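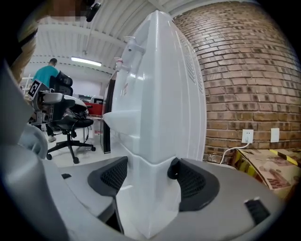 Fehlerbericht zur Greifweite im Teilprojekt Atinga
Projektarbeit im Studiengang Mechatronik, Hochschulstandort Karken

1 Ausgangslage

Im Teilprojekt Atinga werden Greifbewegungen mit einem handgeführten Greifer vorgemacht, aufgezeichnet und später von einem Roboterarm nachgefahren. Gegriffen werden Kunststoffgehäuse, die uns die Firma Kundik als Muster überlassen hat. Die Gehäuse sind weiß und glatt, sie haben eine gestufte Form und seitlich zwei kurze Stutzen. Man kann sie deshalb nur an wenigen Stellen sicher fassen. Wir greifen in Höhe der umlaufenden Naht, mit je einem Fingerpolster auf jeder Seite.

Bis Oktober lagen 539 Aufzeichnungen vor. Im selben Monat wurde beim Nachfahren auf dem Arm ein Gehäuse eingedrückt. In den folgenden Versuchen kam das noch dreimal vor, insgesamt sind also vier Gehäuse beschädigt. Verletzt wurde niemand. Der Vorfall wurde trotzdem als sicherheitsrelevant eingestuft, weil die Kraftbegrenzung des Arms in keinem der vier Fälle ausgelöst hat.

Der Bericht beschreibt die Fehlersuche, die beiden gefundenen Ursachen und den Stand der Abhilfe. Die Auswertung der Bahnplanung ist Teil einer anderen Arbeit und wird hier nicht behandelt.

2 Aufbau

Der Handgreifer hat zwei bewegliche Finger mit schwarzen, gerasterten Polstern. Der Roboterarm trägt einen Greifer mit gleicher Fingergeometrie und gleichen Polstern. Beim Handgreifer wird die Öffnungsweite von einem inkrementellen Drehgeber am Fingergetriebe gemessen. Inkrementell bedeutet, dass der Geber nach dem Einschalten keine absolute Stellung kennt. Er braucht eine Referenz, und diese Referenz ist in unserem Fall der Anschlag bei ganz geschlossenen Fingern.

Die Messwerte laufen in die Aufzeichnungssoftware Comon. Comon schreibt Kamerabild, Lage des Greifers und Öffnungsweite mit gemeinsamem Zeitstempel in eine Datei. Beim Nachfahren liest dieselbe Software die Datei wieder ein und gibt die Öffnungsweite als Sollwert an den Greifer am Arm. Eine Umrechnung findet nicht statt, da beide Greifer dieselben Finger haben.

Die Schließkraft am Arm ist auf 40 Newton begrenzt. Der Grenzwert steht in der Konfigurationsdatei und wird beim Start der Greifersteuerung übertragen. Die Mustergehäuse halten diese Kraft an der Naht aus, das wurde zu Beginn des Projekts an der Prüfmaschine kontrolliert. Oberhalb der Naht wurde nicht geprüft.

3 Verlauf

Der erste Schaden trat beim Nachfahren einer Aufzeichnung auf, die schon mehrfach ohne Auffälligkeit gelaufen war. Der Arm fuhr an, die Finger schlossen und das Gehäuse gab mit einem Knacken nach. Die Steuerung meldete keinen Fehler. Der Versuch wurde mit dem Not-Halt beendet. Danach stand der Arm still, die Finger hielten das Gehäuse aber weiter fest und mussten von Hand über die Notentriegelung geöffnet werden.

Zunächst wurde ein Materialfehler am Gehäuse vermutet. Wir haben das Muster getauscht und den Versuch mit derselben Datei wiederholt, mit demselben Ergebnis. Rückblickend war das falsch. Nach dem ersten Schaden hätte die Anlage gesperrt und das Protokoll ausgelesen werden müssen. Der dritte und der vierte Schaden entstanden mit anderen Dateien, als wir prüfen wollten, ob nur die eine Aufzeichnung betroffen ist. Nach dem vierten wurde der Betrieb eingestellt.

4 Fehlersuche

4.1 Mechanik

Beide Greifer wurden ausgebaut und mit einem Endmaß geprüft. Am Greifer des Arms stimmten Sollwert und tatsächliche Weite überein. Am Handgreifer wich die angezeigte Weite nach mehrmaligem schnellen Öffnen und Schließen ab, und zwar immer in Richtung zu kleiner Werte. Spiel im Getriebe schied aus, denn ein Spiel hätte in beide Richtungen gestreut. Auch die Polster saßen fest.

4.2 Drehgeber

Mit dem Oszilloskop wurden die beiden Spuren des Gebers am Eingang der Auswerteplatine gemessen. Bei langsamer Bewegung war das Signal sauber. Bei schneller Bewegung in Verbindung mit einer Drehung des Handgelenks fiel eine der Spuren kurzzeitig aus. Die Ursache war eine Crimpverbindung im Stecker der Geberleitung. Die Litze war nur noch an wenigen Adern gefasst. Beim Drehen des Griffs wurde die Leitung auf Zug belastet, weil die Zugentlastung nach einem früheren Umbau nicht wieder eingesetzt worden war.

Jeder Ausfall kostet einige Impulse. Der Zähler in der Auswertung bleibt dabei auf seinem Stand und läuft danach mit einem Versatz weiter. Innerhalb einer einzelnen Aufzeichnung ist der Versatz klein. Da die Referenzfahrt aber nur einmal beim Einschalten ausgeführt wurde, summierte er sich über die ganze Sitzung. Die letzten Dateien einer langen Sitzung waren am stärksten betroffen.

4.3 Kraftbegrenzung

Die falsche Weite allein erklärt den Schaden nicht. Der Greifer am Arm hätte bei Erreichen der Grenze stehen bleiben müssen, unabhängig vom Sollwert. Im Protokoll der Greifersteuerung fand sich der Grund. Nach einem Verbindungsabbruch startet die Steuerung selbsttätig neu und meldet sich bei Comon wieder an. Comon setzt die Sollwertausgabe dann fort, überträgt die Konfiguration aber nicht noch einmal. Die Steuerung arbeitet in diesem Zustand mit ihrem Werkswert, und der liegt deutlich über unserer Grenze.

Vor allen vier Schäden steht ein solcher Neustart im Protokoll. Die früheren, unauffälligen Läufe derselben Datei fanden ohne Neustart statt. Dort hat die Kraftbegrenzung gegriffen und den falschen Sollwert verdeckt. Der Datenfehler bestand also schon länger, als wir angenommen hatten.

5 Prüfung der vorhandenen Daten

Es musste geklärt werden, welche Aufzeichnungen noch brauchbar sind. Eine erneute Messung war nicht möglich, die Öffnungsweite lässt sich aber an einer Stelle kontrollieren: Solange das Gehäuse an der Naht gehalten wird, muss der Abstand der Finger der bekannten Gehäusebreite entsprechen. Ein Skript sucht in jeder Datei den Abschnitt, in dem die Weite konstant bleibt, und vergleicht den Wert mit dem Sollmaß.

Als Toleranz wurde die Nachgiebigkeit der beiden Polster angesetzt. Dateien außerhalb der Toleranz wurden anhand des Kamerabilds von Hand durchgesehen, damit keine Aufzeichnung aussortiert wird, bei der lediglich an anderer Stelle gegriffen wurde. Dabei war hilfreich, dass die Kamera am Greifer beide Polster und das Gehäuse dazwischen erfasst.

Ergebnis: Von den 539 Aufzeichnungen sind 66 fehlerhaft und wurden gesperrt. Sie liegen in einem eigenen Verzeichnis und werden von Comon nicht mehr geladen. Eine rechnerische Korrektur wurde erwogen. Dagegen spricht, dass sich der Zeitpunkt des Impulsverlusts innerhalb einer Datei nicht sicher bestimmen lässt.

6 Abhilfe

Am Handgreifer:
Stecker der Geberleitung neu gecrimpt, Zugprobe an jeder Ader durchgeführt.
Zugentlastung eingesetzt und Leitung mit Reserve für die Drehung des Griffs verlegt.
Referenzierung vor jeder einzelnen Aufzeichnung. Comon gibt die Aufnahme erst frei, wenn die Finger einmal ganz geschlossen wurden.
Nach jeder Aufzeichnung erneutes Schließen bis zum Anschlag. Weicht der Nullwert ab, wird die Datei verworfen.

Am Roboterarm:
Nach jedem Verbindungsaufbau wird die Konfiguration übertragen und der Grenzwert zurückgelesen. Ohne Bestätigung bleiben die Antriebe gesperrt.
Der selbsttätige Neustart führt in einen Haltezustand, der am Bedienpult quittiert werden muss.
Die Notentriegelung der Finger ist in die Einweisung aufgenommen. Bisher war dort nur der Not-Halt beschrieben.

Die Zugriffsrechte auf die Konfigurationsdatei blieben unverändert, sie hatten mit dem Fehler nichts zu tun.

7 Nachweis

Die Kraftbegrenzung wurde mit einer Messdose zwischen den Fingern geprüft. Dazu wurde die Verbindung während des Betriebs durch Ziehen des Netzwerksteckers getrennt und wiederhergestellt. In allen Durchgängen blieb der Greifer gesperrt, bis quittiert wurde, und hielt danach die Grenze von 40 Newton ein. Der Test wurde bei offenem Greifer und bei laufender Schließbewegung gefahren.

Für den Handgreifer wurde die Bewegung wiederholt, bei der das Signal vorher ausgefallen war. Am Oszilloskop trat kein Ausfall mehr auf, und der Nullwert stimmte am Ende der Prüfung. Eine Aussage über die Lebensdauer der neuen Verbindung ist damit nicht möglich. Der Stecker sitzt weiterhin an einer Stelle, die beim Arbeiten mit der Hand berührt wird.

8 Offene Punkte

Der Werkswert der Greifersteuerung lässt sich nach unserem Kenntnisstand nicht dauerhaft ändern. Eine Anfrage beim Hersteller ist gestellt. Bis zu einer Antwort hängt die Begrenzung allein an der Abfrage durch Comon, eine zweite, davon unabhängige Überwachung fehlt. Solange das so ist, darf beim Nachfahren niemand in den Arbeitsraum des Arms greifen, auch nicht zum Ausrichten der Gehäuse.

Weiter ist zu prüfen, ob ein absoluter Drehgeber in das Gehäuse des Handgreifers passt. Der Bauraum hinter dem Fingergetriebe ist knapp, und der Schwerpunkt würde sich nach hinten verschieben.

Die gesperrten Aufzeichnungen müssen neu aufgenommen werden. Kundik hat dafür weitere Muster zugesagt. Die beschädigten Gehäuse bleiben in Karken, an ihnen soll noch gemessen werden, bei welcher Kraft die Wandung oberhalb der Naht nachgibt.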